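Plaltano Office Furnishings: README

Plaltano is a picture set of ordinary office rooms and the things kept in them. The subject is furniture and small objects: tables, chairs, desks, cabinets, vases, boxes, and the ceilings and lights over them. It was put together for people who work on room layout, object naming and furniture search.

This file covers the Trernar room, which is one part of the set. The other parts have their own README files in their own folders.

What is in the Trernar part

The room is a shared office. It was in use during the session, so people appear in many of the pictures. Nothing was styled or cleared away for the session. Small objects on the tables are labeled along with the furniture.
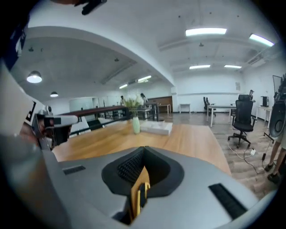 Trernar room, table view. Labeled objects include the vase with plants, the flat white box, the wooden table and the mesh chair.

Object labels

Labels use plain household words. A chair is "chair", with a second field for type ("office", "stool", "bench"). A desk is any work surface with legs that is meant for one or more seats. A table is any other work surface, whatever its size. Long narrow surfaces are labeled "counter".

Color is recorded as it looks under the room lights. The pale green vase is labeled "green, light". The wooden table is labeled "wood, light", and we did not try to name the species. Gray and black are kept apart even when the difference is small.

A plant and its container get separate labels. Leaves and flowers do not. If you need them split, you will have to do that yourself.

Boxes are labeled by shape and color only. We did not open them, so the contents field is left blank.

Ceiling and lights

The first release left out ceilings. Users asked for them, mostly to match brightness between views of the same room, and they were added in version 2. Light panels are labeled one by one. Ducts and pipes share a single label, "services", because telling them apart took too long and the labelers often disagreed.

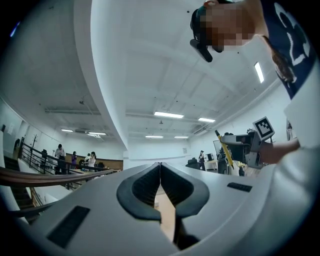 Beams are labeled "structure" and are not split by material. A light panel that is partly hidden still gets a label if its outline can be followed. Reflections of lights in glass or on screens are not labeled.

Lens distortion has not been corrected. Straight edges near the sides can look curved, so do not take measurements from the pictures.

People

Faces are pixelated. Please do not try to undo this. People are not labeled and there are no fields for age, clothing or activity.

Files

The set has 2,000 labeled pictures in all, from 20 rooms. Each room folder holds:

pictures/
labels.csv
room_notes.txt

The room notes give the general use of the room and any changes to the furniture made between sessions.

Known problems

Chairs at the back of a room are sometimes missed when a desk stands in front of them.
White objects on white walls have loose outlines.
"Cabinet" and "side table" were mixed up in about 3 percent of the labels we checked.
Row order in labels.csv does not follow time.

Related sets

Trornora covers kitchens and uses the same label list. Bouzid covers storage rooms and has an older list without the type field. Convert Bouzid labels before combining it with this set.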